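Etch marks on old marble floor, can I fix them myself?

The floor in our front room is irregular marble pieces, white and grey with some peach.
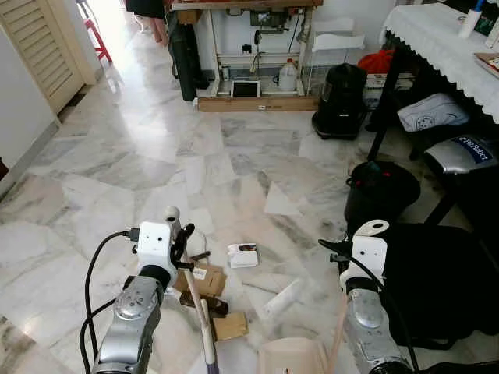 Szu-yu Hsu
A spray cleaner with vinegar left dull spots near the door. Mopping does nothing. Total area is 30 square metres. Do I need a professional?

Camard
Those are etches. Use marble polishing powder, a damp white pad and a bit of water. Test a corner first. Rinse and dry it. If you can feel the spot with a fingernail, it needs honing before you polish.

Kellen
I paid $200 for a bloke to do our hallway, took him 2 hours. Looks good.

Sterkov
Seal it after. And bin the vinegar.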